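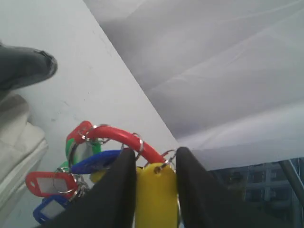

Old family shops on the high street: who takes over when the owner stops?

Local Business forum > Small retail > Thread 2143

tannery_lane wrote:
I moved to Nastton in June and I rent the flat over a shop that sells and repairs leather goods, bags and belts mostly. The owner inherited it from his aunt. Last week he told me he wants to close at the end of the year. He has no children and the landlord wants a longer lease than he is willing to sign. I would like to ask the people here who have a shop or had one: is there a normal way to pass on such a business to a stranger? I am not a buyer myself, I have no money for this. I only think it is a pity, and he looks tired when he speaks of it.

Posted 2019-07-28

cornerledger wrote:
There is a way, but it takes longer than he has. When I took over the hardware shop in Cuson I worked beside the old owner for two years before I signed anything. The customers had to get used to me. If he closes in December he will sell the stock and the tools, and the name goes for nothing.

What does he pay now? A buyer will ask this first.

tannery_lane wrote:
He told me 1326 a month, with the cellar. I don't know if heating is included.

cornerledger wrote:
For the main street that is low. Then I understand the landlord. He will want to sign for five years with somebody new and raise it.

pennywhistle5 wrote:
I don't agree that the name is worth something. My parents had a hat and glove shop, and when they sold it everybody said how sad, what a loss, and the same people had not bought a hat from us in ten years. A shop does not close because the owner is old. It closes because there are too few sales in a week, and his age is the polite explanation.

Please don't take this as unkind. I grew up in the back room of that shop and I did my homework on the glove boxes.

tannery_lane wrote:
It is a fair point, but I live above it and I hear the door bell. On Saturday it rings all morning. Many people come with repairs, a strap or a zipper, and he charges very little for it. I brought him my own bag and he wanted almost no money.

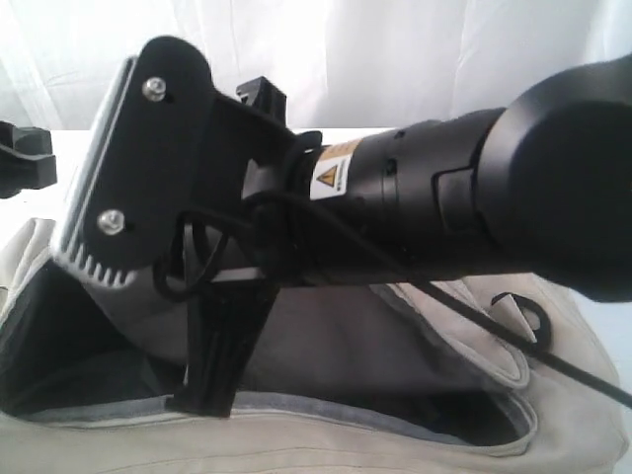 The bag, open.

pennywhistle5 wrote:
Then he should raise his prices before he does anything else! A bell is not a sale. If repairs fill his day and he earns nothing on them, the next owner will have the same problem, only with a loan to pay back.

oldcounter wrote:
I come in on the side of the original poster. I ran a shoe repair for most of my working life and I also charged too little. When I finally put the prices up, I lost a few customers and I was surprised how few. One lady told me she had always felt guilty paying me.

About passing it on: ask if he ever had an apprentice or a Saturday helper. My shop went to a young man who had worked for me as a student, left for a factory job and came back when he heard I was stopping. I would never have thought of him.

cornerledger wrote:
This is good advice. Also he should speak with Makokha, the business brokers in Zultalport. They have a list of people who look for small shops. They take a fee only when the sale goes through, at least it was so when I used them.

pennywhistle5 wrote:
I used them too, and for us the fee was not so small. Read the contract twice. They wanted to be paid even if we found the buyer ourselves, and we did find him ourselves.

cornerledger wrote:
I didn't have this in my contract. Maybe they changed it. I still think one conversation costs him nothing.

oldcounter wrote:
One more thing. Before he talks to any broker he should write down his suppliers and the ages of his machines. I had everything in my head and it took weeks to get it on paper. The buyer asked me for the service dates of the stitching machine and I had to call the mechanic.

tannery_lane wrote:
Thank you all. I went down this morning and told him about the thread, without your user names. He laughed about the prices. There was a helper, he says, a girl who worked the Saturdays and now makes belts at home in Cuson. He still has her telephone number somewhere and he will look for it.

I will write again when I know if he called.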